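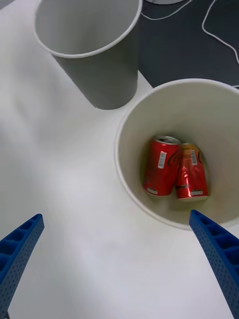 June 2024 – two-arm sorting, club bench

Big session, and I want to get it down before I forget half of it! The plan for this block is the same as it was in April: two paper cups at the back of the table, small stuff in the middle, and both arms sharing the work. Gendo is the left arm, Solari the right (the first-years picked the names and I've stopped arguing).

The new fingers are a joy. The slotted ones flex just enough that you can come in a little crooked and they wrap instead of shoving the thing away. On the old flat jaws I had to be nearly dead on. If anyone wants to redo the print files, please keep the slots – thinner ribs are fine with me, closed sides are not.

Settings I ended up with:

Close speed 10, open speed 100. Anything faster on the close and the cans skate off.
Hold for 500 ms after contact before lifting. That pause did more for us than two weeks of tuning.
Start pose is both grippers open wide and facing each other, cups up at the back edge between them.

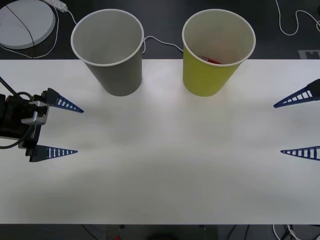 Cups and cables

Please put the cups back where you found them. The policy cares a lot more about cup position than I expected, and a small shift toward the edge makes the right arm reach past its comfortable range. I'd love to tape outlines on the table, but then we'd be training it to look at tape, so for now it's careful eyes and comparing against the start picture.

Same goes for the white cables behind the table. I spent ages hunting a "vision bug" that went away when I restored the old cable layout. Leave them alone during a block, and if one has to move, write it down here with the run number. 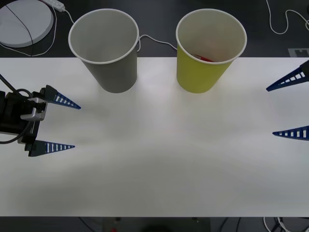

Oh, and the side view is much better for judging gripper opening than the wrist view. I'd been reading everything off the wrist and wondering why my notes didn't match the logs. Use both when you're labeling.

Next on my list is the handoff, left to right, over the middle of the table. Stępień's write-up from the regional meet has a nice trick where the receiving arm waits slightly low and comes up into the grasp. I really want to try it! We should have time before Wivora if we freeze the sorting settings now and quit fiddling (me included).

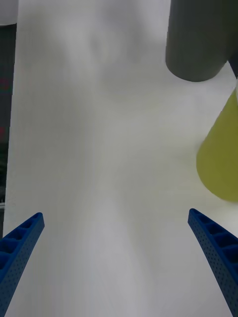 Entry by Oğuzhan Polat

Wrist views: check focus before recording. Things near the edge of the picture go soft quickly, and it's easy to blame the lens when the arm is simply too close. Back off, look again, then start.

To do before the next block: back up the logs, charge the handheld stop button, and reprint one spare pair of fingers in the same blue.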